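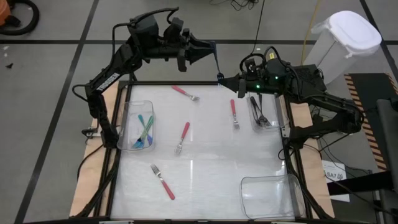 I have worn the Branura wool overshirt through most of one winter now, which seems long enough to say something useful. Mine is the charcoal in a medium. I paid $296 for it at Gondlow, full price, and I have had it on for dog walks, a couple of work trips, one very long train ride and more trips to the hardware store than I planned.

An overshirt is a shirt cut big enough to go over another shirt, if you haven't owned one. Some are closer to flannel and some are closer to a coat. The Branura sits near the coat end. The cloth is thick and a bit stiff out of the bag, and it took two weeks of regular wear before the elbows bent without a fight. After that it was comfortable. The collar stayed stiff longer and I still fold it down by hand when I put a scarf on.

Fit

I am usually a medium and the medium is right through the shoulders. The sleeves are long. I turn the cuffs back once, and the inside of the cuff is finished neatly enough that it looks fine. The body is boxy and ends just past the hip. With a T-shirt underneath there is room to spare. With a heavy jumper it is snug under the arms but still buttons.

My sister, who takes a small in most things, tried mine and then ordered the extra small. She says the shoulders on hers are good and the pockets are in a silly place for her height, too low to put her hands in without stooping.

Warmth

Good down to freezing on a still day. Wind goes through it more than I expected for the weight. There is no lining except a strip of cotton across the yoke, so on a windy morning at the bus stop I wanted a shell over top. Indoors it is too warm to keep on for long, and it is bulky to carry over your arm.

Light rain beads on the surface and brushes off. I got caught in proper rain once and it was soaked at the shoulders when I got home. It dried overnight on a wide hanger and kept its shape.

Buttons and stitching

The buttons are large and dark, sewn on with a thread shank, and the top one came loose in the first month. I sewed it back on myself. The spare is inside the left side seam, where it took me a while to find it. None of the others have moved. The stitching on the chest pockets is tidy and has bar tacks at the corners. The hand pockets are cut into the side seams and are not deep. A phone fits, but it works its way up when you sit down, and mine has landed on the car floor more than once.

Pilling

There is some, under the arms and where my bag strap crosses the chest. I go over it with a fabric comb every few weeks. The colour has held well, although charcoal picks up every dog hair in the house, so think about that before you order it. The olive might be kinder.

Care

The label says dry clean. The cleaner near me charges $25 for anything heavier than a shirt, so I have done that once and otherwise aired it on the back porch and sponged off the odd mark with cold water. It doesn't hold smells much. I store it folded. On a thin wire hanger it got little points at the shoulders, and those took a day to drop out.

Compared with the Driltmont

Before this I had the Driltmont work shirt jacket for years. That one is a wool blend, lighter, with snaps down the front and better pockets. It was also itchy at the neck, and the cuffs wore through. The Branura is softer against the skin and looks smarter, and I have worn it to dinner with decent trousers. For yard work I would still pick the Driltmont. Snaps are easier with gloves on.

Jolanta Głowacki at Gondlow, who did my exchange when I first ordered a large, told me they will shorten the sleeves in store for $35. I haven't bothered, but if turned cuffs annoy you, add that to the price.

Would I buy it again? Yes, though I would wait for the July markdown. It is a lot of money for a jacket without a lining. I would also get the olive.

Four out of five. One off for the hand pockets and the loose button.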